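Keeping small parts in order at the bench

Most of the time lost on a repair goes on looking for the screw that was on the bench a minute ago. A few habits help.

Work over something with a rim. A baking tray lined with an old tea towel is good enough, and the cloth stops round-headed screws from rolling. Pale cloth is best for dark fixings.

Lay screws out in the order they come off, left to right, and put them back right to left. If the job will be left overnight, push each one through a piece of card and pencil its position beside it. Card from a cereal packet holds M3 and M4 well. Larger bolts tear it, so use corrugated.

Jam jars are fine for storage but poor for work in progress. You end up tipping the lot out to find one washer. Shallow tins with lids are better – the Jilden ones stack without sliding, and 7 of them fit across a standard shelf.

Sort hex-socket screws by key size first and length second. Keep the right key in the same tin. A worn key rounds out the socket, so once the corners have gone, grind the end back by 2 mm or throw it away.

Clean greasy screws in a little white spirit in a lidded pot, then dry them on kitchen paper. Strain the spirit through a coffee filter and it can be used again. 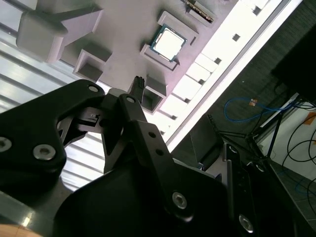
Workshop Notes, p. 296

Silver screws in black plates are easy to see, so check them by eye before you reach for a key. Black screws in black plates need a good lamp set low and to one side. A dab of white paint across the head and on to the plate will show later whether a screw has turned.

Tighten plates in stages. Run every screw in by finger, then nip them up in a cross pattern, then go round once more. On thin plate, stop as soon as the key resists.

Boxes of 100 are cheaper per screw, but only for sizes you use every month. For the rest, Geerts sells small mixed bags.

Label the tin on the side as well as the lid. Lids get swapped.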